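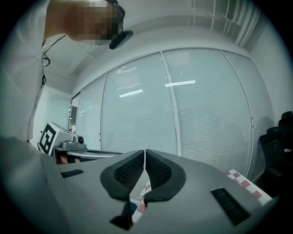
Zekbridge publishes code of practice for hand-held gripper work

Zekbridge has published its first code of practice for staff who record manual tasks with hand-held grippers. The code was issued on Sun 19 July and applies to all sites operated by the company and by its two partners, Harasym and Feler. It replaces the separate house rules that each organisation had followed until now.

The document covers the preparation of the work area, the care of equipment, the length of sessions and the handling of recorded material. It was drafted over the spring and sent out for comment in June. A total of 201 written comments were received, most of them from operators and shift leads. The rules on rest periods and on the wearing of head-mounted equipment drew the largest number of replies.

Under the new rules, a session may not begin until the operator and a second member of staff have both signed the area check. The check requires that table coverings lie flat, that cables worn on the body are secured to clothing and that chairs not in use are moved away from the operator's path. Printed markers must be clean and undamaged. A marker that is creased, lifting at a corner or partly covered must be replaced before work starts, and the replacement entered in the site log.

Finger pads are to be inspected at the start and end of each shift. Where the gripping surface is worn smooth or the padding has come away from the finger, the tool must be withdrawn and labelled. Operators are not permitted to carry out repairs with tape or household glue, a practice that the earlier Harasym rules had allowed for short periods.

The section on working time sets a limit for any operator wearing head-mounted equipment. Breaks must be taken away from the work area with the equipment removed. Site managers may shorten a session at an operator's request and may not ask for a reason. They may not extend one.

Irina Bratu, who led the drafting group at Zekbridge, said the aim had been to set down what careful sites were already doing.

"Most of our operators will recognise the greater part of this document," she said. "The difference is that a person moving from one site to another will now find the same check sheet on the wall and the same limits on the working day. We have also tried to write it in plain words. The old Feler manual was thorough, but new staff found it hard to follow."

On privacy, the code states that the faces of all persons who appear in recorded material must be obscured before the material leaves the site. This applies to staff and visitors alike, and to reflections in glass and screens. Signs must be displayed at every entrance to a room in which recording takes place. Any person who wishes to have material withdrawn may apply in writing to the site manager, who must reply within 5 working days.

Records of area checks and tool inspections will be kept in Sketix, the logging system already used by Harasym. Paper forms will be accepted at sites without access to the system until the end of the changeover period. A review of 1126 earlier session records, carried out by the drafting group, found that 775 included a completed area check. The group has recommended that sessions without one should in future be set aside and not passed on for further use.

Training will be given at each site before the rules take full effect. Operators who have completed the existing Harasym course will need to attend only the part dealing with privacy and working time. All other staff who handle the equipment, including those who clean and store it, must attend in full.

The code will be reviewed after its first year. Comments may be sent to the drafting group at any time using the form supplied with the document, and printed copies are available from site managers.

3 shares | 0 comments

Related items
Harasym sites to move tool inspection records to Sketix
Summary of June comments on the draft code
Feler updates its guidance on the storage of batteries
Training places for new operators: how to apply

Contact the Zekbridge press office | Copyright Zekbridge. All rights reserved. | Back to top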